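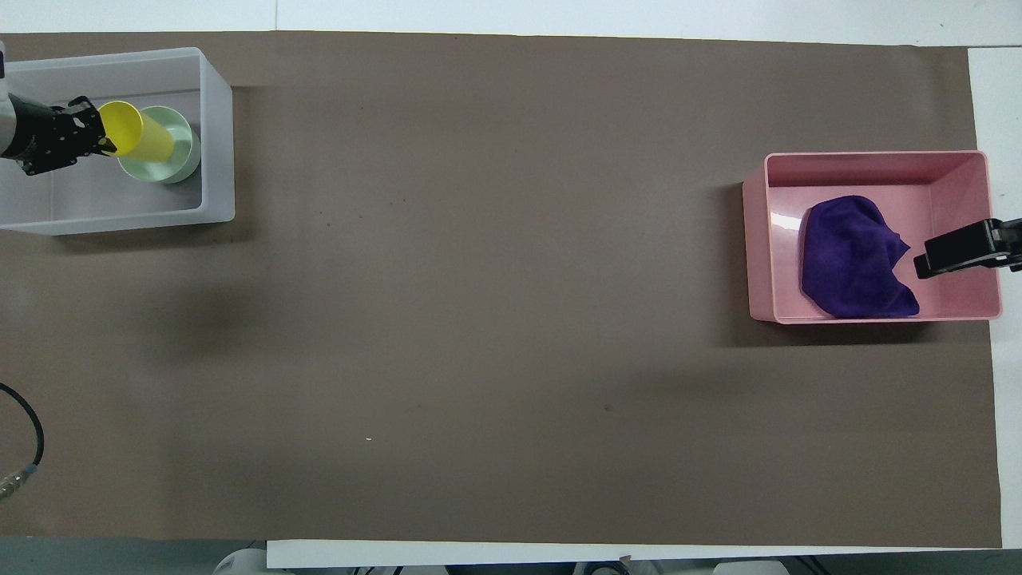
Let the Robotics Club Do Chores

Ask people what a school robotics club does and they'll describe a contest. Two machines in a ring, a buzzer, a lot of yelling. I love that stuff. I've been to the Fernora meet in August and shouted myself hoarse with everybody else. But I think the best student robotics project in Vallejo right now is about tidying up, and I'd like more schools to copy it.

The club at Piltgate has spent this year teaching a pair of arms to deal with cups, bowls, cloths and plastic bins. There are 12 students in it, and between them they have logged 2437 tries at putting things where they belong. They write down every miss. I read a few pages of that log and it was gripping (sorry), because you can watch kids learn how strange an ordinary object is. A cup has a rim you can pinch. A cloth has no proper edges at all, and it's a new shape every time you let go of it.

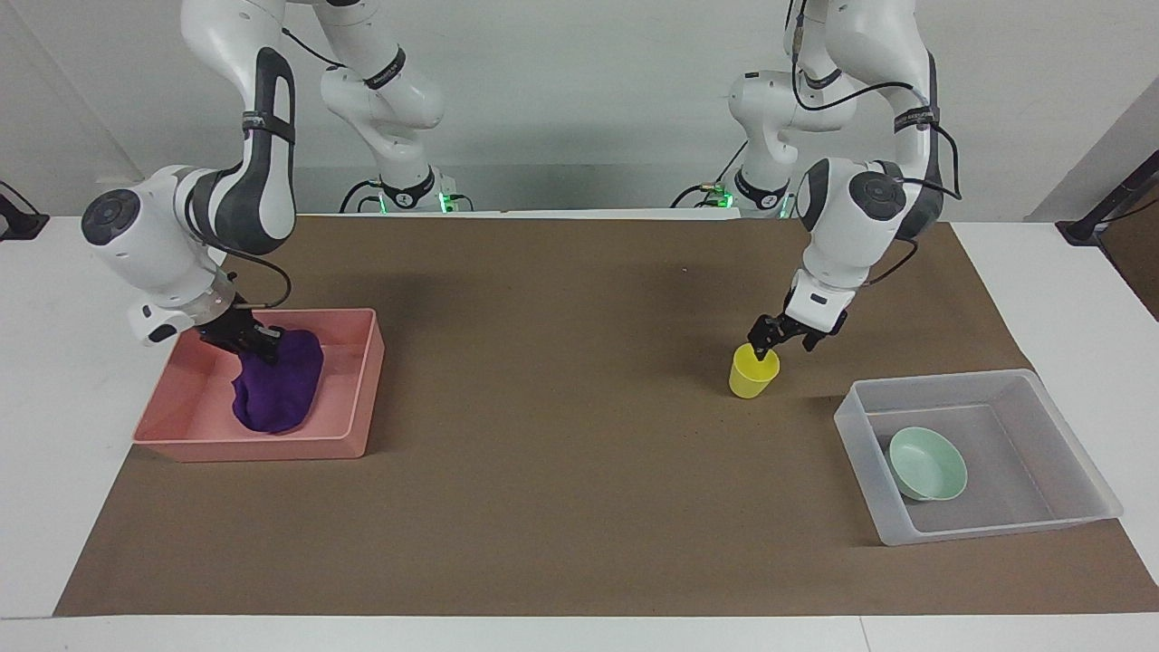
Photo courtesy of the Piltgate robotics club

One gripper on the yellow cup, the other on the purple cloth in its tray, and a sheet of brown paper over the table. You could lay out the same job at home on a kitchen counter, and that's exactly why it works so well for beginners! A ninth grader who has never written a line of code already has opinions about how to pick up a towel. She can argue with a senior on her first afternoon and be right.

Contests don't often give you that. The rules for the Vullum Cup run to over 900 lines, and new members can spend weeks just learning what's allowed – by then some of them have drifted off to other clubs.

I know the objection. Chores are slow to watch, and a slow project is hard to show off to parents or a school board. Fine, so invite them in for an hour and let them guess which end of the towel to grab. I got it wrong four times running and had a great afternoon.

Keep the contests. Just give the cups and towels a table of their own, and open it to any kid who walks in.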